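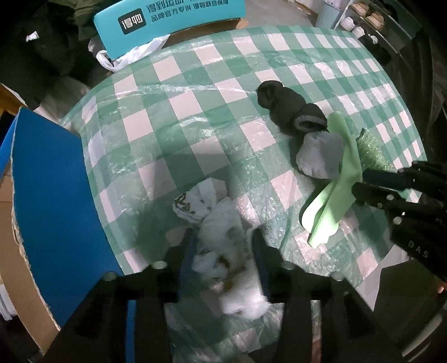 Minor brakes, part two: master cylinder out, everything else in

May 4, 2021

The Minor is back on its wheels and it stops. I left the last post with the back axle on stands, the drums off and a long list of parts I hadn't ordered. Several people asked what happened next, so this is the rest of it.

For anyone new, the car is a 1966 Morris Minor two-door with the 1098 engine. I bought it from a man in Ketstead who had used it for shopping and not much else. It has covered 2447 miles in my hands. The brakes had been getting worse for a good part of that, with a long pedal that came up on the second push and a pull to the left when cold. In January I found fluid on the inside of the nearside front tyre and stopped driving it.

Ordering the parts

I had planned to do only the front nearside and see how it went. Once the drum was off it was obvious that both wheel cylinders on that side were weeping, and when I peeled back the rubber on the other side there was fluid behind those as well. The rears were dry but the pistons were stuck fast. The flexible hoses had cracks you could get a fingernail into. At that point there isn't much left that you'd want to keep.

I ordered four front cylinders, two rears, three flexible hoses, a set of shoes for each end, a new master cylinder and a roll of copper-nickel pipe with a bag of unions. I already had a flaring tool, a cheap one, which I'll come back to.

The order came in two boxes from two suppliers. The first was fine. The second, from Amach, had two left-hand front cylinders where I needed a left and a right, and they sorted that out by post without any argument. It cost me a week. If you are ordering for the front of one of these, lay all four out on the bench and compare them with the old ones before you undo anything.

The front

Each front wheel on a Minor has two cylinders, one per shoe, joined by a short bridge pipe at the back of the backplate. The bridge pipes on mine were rusted into their unions. I tried heat and I tried a proper brake spanner, and in the end I cut them and made new ones.

The backplates cleaned up well. I used a wire brush and brake cleaner, then painted them with a small tin of black chassis paint that was left over from the battery tray. A dab of grease goes on the raised pads where the shoes rub. There was none at all on mine, and the shoes had worn little grooves in the paint down to bare steel.

Fitting the springs took me longer than it should have. I had taken photographs before stripping it, but I had taken them with the hub in the way, so you can't see which hole the lower spring goes in. I ended up leaving the offside assembled and using it as a reference for the nearside, then doing them the other way about. I'd suggest that to anybody. Never have both sides apart together.

The pull to the left turned out to be a seized adjuster on the offside. There are two on each front wheel, and the lower one hadn't moved in years. It meant one shoe on that side was hardly touching the drum. I soaked it for two days and it freed off, with a bit of copper grease on it now.

The back

The rears are easier apart from getting the drums off. Mine have the two small countersunk screws, and one of them was chewed up so badly that I drilled the head off. The stub came out with pliers afterwards.

The handbrake lever passes through the rear cylinder on these and there is a rubber boot behind it. Both boots had perished, which explains the mud in there. New boots came with the cylinders. The cylinder has to be able to slide in the slot in the backplate, so don't paint that bit. I did paint it, on one side, and had to scrape it off again.

I also took the opportunity to look at the axle oil seals. No leaks, so I left them alone.

The master cylinder

Now the job I'd been putting off. On a Minor the master cylinder lives inside the chassis leg under the driver's floor, and you fill it through a hole under the carpet. It is held by two long bolts that go through the chassis leg. On the face of it that's simple enough, but the torsion bar for the front suspension runs alongside, and the bolts foul it on the way out.

There are a few ways round this. The book tells you to move the torsion bar. Some people cut the bolts and fit new ones from the other side. A friend from the owners' group, Štěpánka Hrnčiar, has done three of these and she told me to take the weight off the suspension and lever the bar down just far enough for the bolts to slip past. She came over one evening to show me. With her on the bar and me lying underneath with the bolt, it took two goes. I put the bolts back in from the opposite direction when I refitted it, so that the next person (probably me) won't need to touch the bar.

The old cylinder came out looking like something from a shipwreck. The bore was pitted and the outlet union had swollen with rust. The pushrod was fine and I reused it, after checking there was a little free play before it meets the piston. You need that play. Without it the brakes can hold themselves on once the fluid warms up.

I spent another evening in the hole itself, cleaning out old fluid and flaked paint with a screwdriver and a vacuum cleaner. There was a 50p piece in there as well as a hair grip. The metal is sound. I gave it two coats of paint and some cavity wax.

Pipes and that flaring tool

I made up all the pipes myself. Copper-nickel bends easily over a thumb or a socket and it's forgiving if you have to adjust it. The flares are another matter. My tool is the sort with a split bar that clamps the pipe and a screw press that goes over the top, and it slipped on the first four. The pipe has to be cut dead square and dressed inside and out, and the bar needs to be held in a vice and done up far tighter than feels right. After that I had one failure in 11, which I can live with.

The long pipe to the back was the awkward one. I tied the old one to a length of wood to keep its shape and bent the new one to match it on the kitchen floor. It went in from the back with a bit of swearing at the crossmember. I used new clips throughout. Two of the old ones had been replaced with string.

Bleeding

I bled it the old way, with Swati from next door on the pedal and me going round the wheels with a jar and a tube. We started at the wheel furthest from the master cylinder and worked towards it. She'd never done it before and was better at it than my brother, who lets the pedal up when he gets bored.

The pedal was poor after the first round. Before bleeding it again I went round and adjusted all the shoes up properly, turning each adjuster until the wheel locked and then backing it off a notch. That made more difference than anything we did with the jar. A second round got a few more bubbles out of the nearside front and the pedal has been hard and high ever since.

I left it overnight with a length of wood wedged between the seat and the pedal, and looked at every union in the morning with a torch and some kitchen roll. One was damp, at the three-way on the axle. A quarter of a turn cured it.

On the road

First I drove up and down the lane at walking pace. Then I went out to the Trellix roundabout and back, early, when it was quiet. It pulls up straight. New shoes need time to bed in to the drums, so I've been taking it gently and leaving a big gap. I've readjusted them once already and expect to do it again in a few weeks.

It's still four drums and no servo, and you have to press hard. A few people have written to say I should have fitted discs from something else while it was apart. Maybe one day. I like how the car drives as it is and I wanted it back before the summer.

What it cost

I kept the receipts this time. The master cylinder was the dearest single item and the shoes were cheaper than I expected. Add fluid, cleaner, paint and the pipe and it came to more than I'd like, but well under the quote I had from the garage, who hadn't been keen on the job anyway. The whole thing took 9 weekends, and a good few of those were spent waiting for the post.

Next on the list are the front dampers, which are leaking down the inner wings, and the driver's door, which drops when you open it. I have a pair of reconditioned dampers under the stairs. The hinge pins I still need to find, so if anyone has a good set for a two-door, leave a comment or send me an email.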